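Bedspread

A bedspread is a decorative outer covering for a bed. It is laid over the sheets and blankets and usually reaches close to the floor on three sides. The word is sometimes used loosely for any top cover, but in the bedding trade it is kept apart from the coverlet, which is shorter, and from the comforter, which is filled.

Construction

Most bedspreads are woven, though knitted, crocheted and quilted types are also common. Cotton is the usual fiber. Wool is found mainly in colder regions, and polyester blends are widely sold because they crease less and dry faster. A woven spread may be made in one width on a broad loom or joined from 2 narrower panels with a seam down the middle. Hems are turned and stitched, bound with tape, or finished with a fringe.

Sizes differ by country and maker. A spread measuring 224 centimeters across will cover a standard double mattress but may leave the box spring showing on a deep bed. The length of fabric that hangs down at the side is called the drop. Spreads meant to be tucked under the pillows and folded back over them need extra length at the head.

Regional types

In the Villow valley, bedspreads were traditionally woven at home in wool and given at weddings. The Sketa pattern, named for the village where it was first recorded, uses a border of 36 small diamonds along each long edge. A mill at Tapley later produced a lighter cotton version for sale in towns. The textile museum at Trudska holds 968 covers from the district, most of them striped.
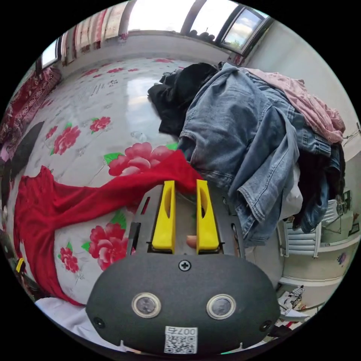 Red cloth draped across a bed.

Use

A bedspread protects the bedding beneath it from dust and gives the bed a finished look during the day. In many households it is removed at night and folded over a chair or chest. Some people use a narrow band of fabric, known as a bed runner or bed scarf, across the foot of the mattress. Runners are common in hotels, where they are often chosen to match the curtains.

Care

Cotton spreads can generally be machine washed, but large sizes may need a commercial machine. Strong colors, especially reds and dark blues, can bleed and are washed separately the first few times. Wool is washed by hand or dry cleaned. Long fringes tangle easily and may be tied in bundles before washing.

See also

Blanket
Coverlet
Quilt
Valance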